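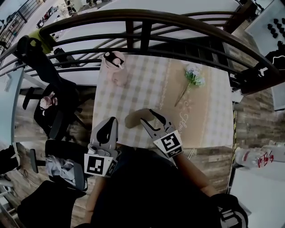
The small table by the railing, with the checkered cloth and the pink tumbler.

I have been wanting to write about this table for a long time. It is only a small square table, upstairs, next to the dark wooden railing, and most people would walk past it to find a bigger one. But in the last year I have spent more hours at it than at my desk at home, and I have become a little attached to how it is dressed.

The cloth first. It is gray and white, in checks, very light. I grew up in a house where a tablecloth came out for guests and went back in the drawer the same night, so for me a cloth on an everyday table still feels like a small holiday. The gray is a good choice. A white cloth makes me nervous with my tea, and a dark one shows every crumb.

On the cloth there is a runner, the color of burlap, with white cursive writing and a pale border along the edges. My mother would put a runner straight down the middle and measure both sides with her hand. This one goes diagonally, over the right half of the table. The first time I saw it I wanted to correct it. I even took one corner and started to pull! Then I looked at it for a while and put it back. On a square table a straight runner makes everything look like an office, and the diagonal gives you two corners of plain cloth where you can put your things.

I liked it so much that I tried it at home. My kitchen table in Reltunley is not square, it is long, and the diagonal looked terrible there. My neighbor Ho-yin Lu came for coffee and asked very politely if I was in the middle of washing something. So now my runner lies straight again, as my mother would want. I bought it at Lam, the fabric shop near the bus station, where they sell the ends of rolls. It was 195 centimeters long and I had to shorten it by 21, by hand, because my sewing machine does not like rough fabric. If you want to do the same, fold the hem twice and iron it before you sew. Burlap comes apart while you are looking at it.

The flower is artificial, I must admit, pale blue and white with green leaves. I used to be strict about this. Real flowers or no flowers, I said. But a single stem lying on the runner, without a vase, is very pleasant, and a real one would be sad by the afternoon. It can also be moved with one finger when you need the space. On my own table I had a glass vase from Areneo until August, when I knocked it over with my elbow and lost a library book and the vase together. After this I stopped arguing against fake flowers.

The tumbler is pink, with a pale lid. I am a believer in lids. It stands at the far edge of the table, and I think this is the correct place for any drink when your hands are busy. I learned it from my aunt, who did embroidery and never once spilled on it.

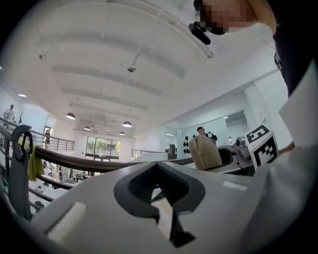
Looking up from the table, toward the pendant lamps.

What I did not notice for many weeks was the ceiling. When you sit you look at the cloth and at your hands, and it is only when you lean back that you see how high the room is. There are long white beams, parallel, and they bend into arcs, a little like the inside of a boat. I have tried to draw them in my notebook and the bend is always wrong.

Toward the far end hang the pendant lamps, with dark shades. They are at different heights and I believe they are different sizes too, but it is hard to judge from a distance. The light under the shades is the part I like best. At home I have one lamp in the center of the ceiling and it makes everybody look tired. I asked for the price of a dark shade at Sketine and they told me 500, for one, without the cable. I said thank you and went out again.

So for now I have changed only small things at home: a checkered cloth (mine is blue, they had no gray), the straight runner, and a cup with a lid. The cloth shrank a little in the first wash and I am still looking for a gray one, so if you know a shop, please write it in the comments.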